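A Traveling Show About Home Opens at Bikisgate, and I Got In Early

I've been covering museum openings for this newsletter long enough to have a favorite coat hook in half the buildings in town, so when the people at Bikisgate asked if I'd like to see their new touring exhibition before the doors opened, I said yes before I'd read the rest of the email. It's called "Left with the Neighbors," and it's about what people hand over when they go away for a while. Keys, cats, houseplants, pianos, a grandmother's sewing machine, in one case a whole orchard. It opens to the public in July and then goes on the road, and I think you should catch it before it leaves.

The show was put together by Niveck, the design studio that did the tiny but wonderful ferry timetable show a while back (I still have the poster in my kitchen). The lead designer is Ha-rang Joo, and she walked me through most of it with a tape measure in one hand, stopping every few minutes to move a label up or down by the width of a finger. She was very patient with my questions and less patient with the labels.

There are 121 objects in all, and every one of them was at some point left in somebody else's care. Some were picked up again a week later. Some never were, and those are the ones I kept circling back to. There's a winter coat with a claim ticket still pinned to the lining. There's a cello case (no cello) that spent 35 years in a hallway, and the family that kept it had started using it as a place to put the mail. The label tells you all this in two sentences and then leaves you alone with it, which I appreciated!

The route is simple. You come in through a narrow space that feels like the landing of an apartment building, with doormats and a row of bells, and if you press one of the bells you hear a person telling you what they were asked to look after. I pressed all of them. My favorite was a man who'd agreed to water a fern and ended up driving it to a wedding. Past the landing the space opens up and the big pieces are spread out under warm, low light. Joo told me her first plan had been a lot brighter, but the coats looked like they were for sale, so down went the lights.

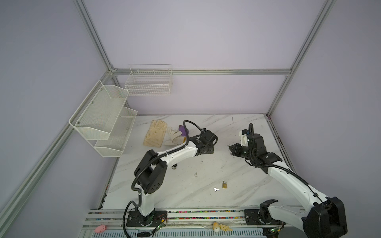 What's in the rooms

The first big room is about short stays: a weekend, a hospital visit, a summer job. It's the cheerful one. There are school reports left on purpose where parents wouldn't find them, and a wall of handwritten feeding instructions for pets, some of them so long they run onto a second and third page. One of them gives a goldfish a bedtime. Kids are going to love this room, and there's a low table where they can write their own instructions for a pet, real or not, and clip them up for the next visitor to read.

The second room slows down. It's about people who moved away for work or love and meant to come back for their things. Seul-gi Kwon, the curator, spent two years visiting attics and garages for this part, and she has a story for every box. She told me she'd knock on a door to ask about one suitcase and come out three cups of coffee later with a list of four other houses to try. A lot of the loans came that way, from people who'd never lent anything to a museum and weren't sure why anyone would want a neighbor's old skis.

I asked her what was hardest to get. She said the keys, hands down. People will lend you a wedding dress without blinking, but ask them for a spare key to a house that was sold ages ago and suddenly they need to sleep on it.

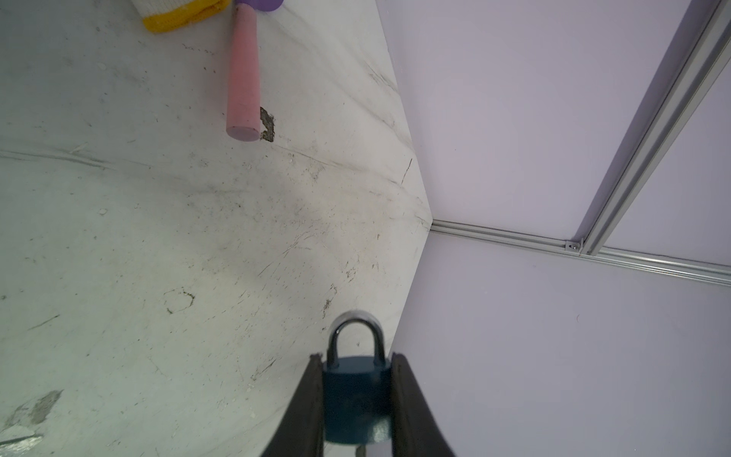

Padlock with a teal body and a silver shackle.

The key section is in the second room too, along the far side, and it's where the crowd at the preview got stuck (in a good way). Each key hangs on its own hook with the name of the street it used to open a door on. No house numbers, and Kwon was firm on that, which makes sense if you think about it for a second. I found one from the street where I had my first apartment and stood there way too long, trying to remember if my own neighbor ever gave me hers back, or I gave her mine.

Sound is a big part of the show, and it's by Eoin Quinlan, who recorded hallways. Just hallways! Footsteps, a door, somebody's radio two floors up. You hear it faintly all the way through, and by the last room I'd stopped noticing it, until it cut out for a moment while they were adjusting something and the whole place felt wrong. I mentioned this to Quinlan and he looked delighted.

If I have a complaint, it's with the third room, which tries to bring in public storage, lost property offices and left-luggage counters all at once. It's interesting stuff, but the personal stories thin out and the text panels get long. I heard one visitor at the preview say she felt like she'd wandered into a different show, and I sort of agree. Lærke Oddsson, who runs the education program at Bikisgate, told me they're planning to have guides in that room at busy times to tell some of the stories out loud, and I bet that will help a lot.

The talks and the workshop

There's a program of extras to go with it, and I'd sign up soon for anything that takes your fancy. Oddsson is leading an evening on how to write down the story of an object before everyone who knows it is gone, and you're asked to bring something from home with you (nothing bigger than a shoebox, please, they've already had someone ask about a canoe). Quinlan is doing a listening walk that starts at the museum's side door at 5 p.m. and goes through the stairwells of a few buildings nearby, whose residents have kindly said yes.

The one I've got my name down for is the letter-writing table with Seul-gi Ahn. She's a bookbinder, and she made the big visitor book that sits at the end of the exhibition, the one where you can leave a message for someone whose things you've still got. I read a few pages of it and had to go get some air. There was a note to a college roommate about a blender that made me laugh and then, one line later, did not make me laugh at all.
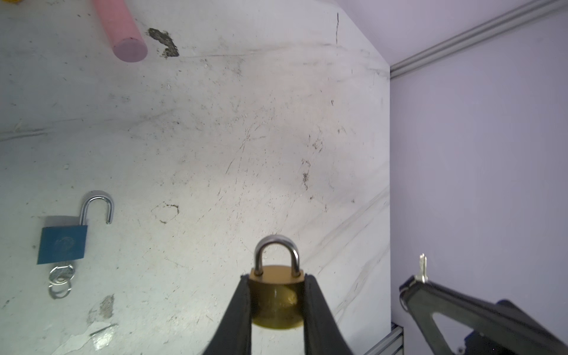

Tickets are sold by time slot, and your ticket gets you into the rest of the museum for the day as well. Leave your bags in the coatroom before you go up, because the landing at the start really is narrow and a backpack will take out a doormat. The lockers there don't come with locks, so bring one from home. A small brass padlock with a silver shackle, the kind you probably have in a drawer somewhere, will do the job nicely. Strollers are fine through the side entrance, where there's an elevator, and the staff will show you a way around the narrow part. There are plenty of benches in the first and second rooms and not enough in the third, so sit down while you can.

The catalog is worth a look, too. It's published by Olley and it has every one of the objects in it, with the full stories that wouldn't fit on the labels, including what happened to the orchard (I won't spoil it, but it involves a great deal of jam). Kwon wrote the introduction and the pet instructions are printed in full at the back, goldfish and all.

After Bikisgate the show goes traveling, and Joo says the landing at the entrance will be rebuilt at each stop with bells recorded by people who live there. So the version that opens here is the only one with our neighbors in it. I'm going back with my sister, who has had my good casserole dish for longer than either of us will admit. I plan to walk her through the second room very slowly.

Contact the newsletter | Copyright, all rights reserved | Back to top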